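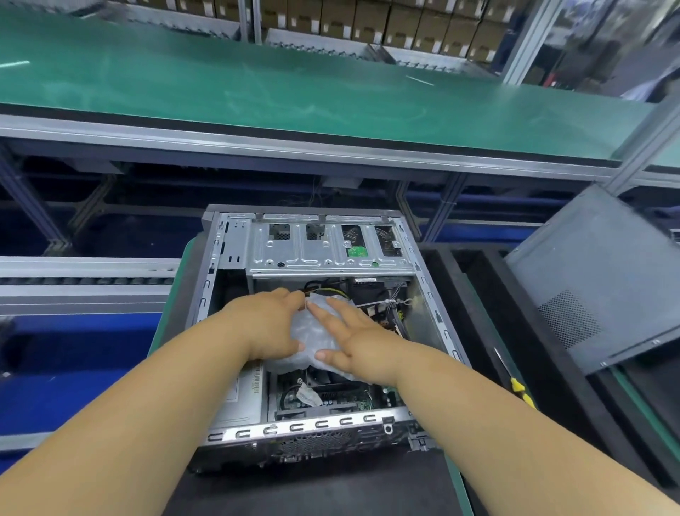

Desktop Tower Packing and Teardown Notes

Casmont bench area, Claltar site
Maintained by Drita Softić. Bench procedure by Boris Živković.

Overview

This folder holds the written records for 112 desktop computers handled at the Casmont bench. Each record covers one machine: what came in, what was inside it, how the inside was filled or emptied, and what state it was in when it left the bench. The records were started in January to settle a disagreement over how much filler a tower needs before it goes in a carton. They grew into something more general, and people now use them to look up connector types and missing screws as much as packing.

The machines are ordinary office towers with sheet metal cases and a removable side panel. There are no laptops, all-in-ones or rack servers in the set. Those go to a different bench and are written up on a different form.

What is in the folder

records.csv - one row per machine
notes/ - one text file per machine, free-form, written at the bench
parts.csv - one row per part that was removed, replaced or found loose
forms/ - the blank bench form, current version and the two before it
CHANGES - what was edited and why

File names in notes/ follow the machine number, with leading zeros, so 007.txt is machine 7. Numbers were given out in order of arrival. A machine that came back a second time kept its first number and got a second section in the same note.

Columns in records.csv

unit: machine number, 1 to 112
direction: "in" for a machine being opened after transport, "out" for one being packed, "both" if the same visit covered the two
case_type: tower or small tower
panel: which side panel comes off, left or right, seen from the front
panel_fixing: screws, thumbscrews, latch, or none found
filler: bag, foam, paper, none
filler_place: over board, under drive cage, beside power supply, mixed
loose_parts: yes or no
cable_ties: present, cut, replaced, none
minutes: bench time, whole minutes
result: pass, hold, scrap
remarks: short text, may be empty

The minutes column starts when the side panel comes off and stops when it goes back on. Time spent looking for a screwdriver counts. Time spent waiting for a carton does not. The longest entry is 60 minutes and belongs to a machine with a stripped panel screw.

How the bench work is done

1. Lay the tower on its side with the open side up. Clear the bench under it first. A screw left under the case will mark the sheet metal and can rock the whole thing when you press down.

2. Take off the side panel and stand it against the bench within reach. Do not lay it flat under the case or on the conveyor. Panels with a vent pick up dents along the mesh if anything is stacked on them.

3. Look before touching. Write down any cable that is off its connector and any card that is not seated. If a drive bay is empty, write that too.

4. For an outgoing machine, fold the power cables in toward the power supply and tie them if there is no tie. Leave enough slack that the plug is not pulled sideways.

5. Put the filler in. Clear plastic bags are the usual filler for the space over the board. Use both hands and press with the palms, spread wide, down toward the middle. Pushing with the fingertips puts the load on whatever is directly below, most often the heatsink.

6. Check that the filler stays below the top edge of the case walls. If the panel has to be forced, there is too much in there. Take some out and start again.

7. Refit the panel, fill in the form, move the machine on.

Incoming machines go through the same steps with 5 and 6 replaced by taking the filler out. Lift it straight up. Several notes mention a cable snagged in a fold of the bag, and in 3 cases a small connector came off with it. Those are marked in remarks as "snag".

Filler types

Bag means a clear plastic bag, used crumpled or with air in it. The form did not separate these two until the second version, so for the early machines the only place to find out is the note itself, and sometimes it isn't there either.

Foam means cut pieces of foam placed inside the case. It does not include the trays at the bench or the corners used in the outer carton.

Paper was tried on a small number of machines and dropped. It left dust on the fan blades and it settled in transport. Please don't use those rows to work out bench times - the person packing was also learning the job.

Static

Board-side filler should come from the Sekon roll, which is our name for the stock kept on the shelf under the bench. Plain bags from the goods-in area have been used at times when the roll ran out. If that was known, remarks says "plain bag". If remarks is empty, it was not recorded either way, and an empty field should not be read as meaning the right stock was used.

Known problems

- The panel column was filled in from the rear for some machines. Drita corrected the ones where the note made it clear. The rest were left as written.
- Units 60 and 61 were swapped on the bench. The records are right, but the form numbers on paper are still the wrong way around.
- "Hold" was used for two different things: waiting for a part, and waiting for a decision. Read the note to tell which.
- Minutes was left empty where the start time was missing. Do not treat an empty value as zero.
- cable_ties says "none" for a few machines whose notes describe a tie. Trust the note.
- Nothing after unit 100 has an entry in parts.csv yet. The paper sheets exist and will be typed up.

Editing the records

Fix spelling freely. For anything else, leave the old value in CHANGES with your initials and one line on where the new value came from. Do not reorder the rows, the label sheet reads them by position. Notes are never rewritten, only added to at the bottom.

If you add a machine, use the current form and the next free number. Older forms are kept only so that the early records can be read.

Contact

Questions on the columns or the files go to Drita Softić. For anything on handling, tools or filler stock, ask Boris Živković at the bench before 3 in the afternoon. The name "Živković method" in some of the older notes refers to step 5 above.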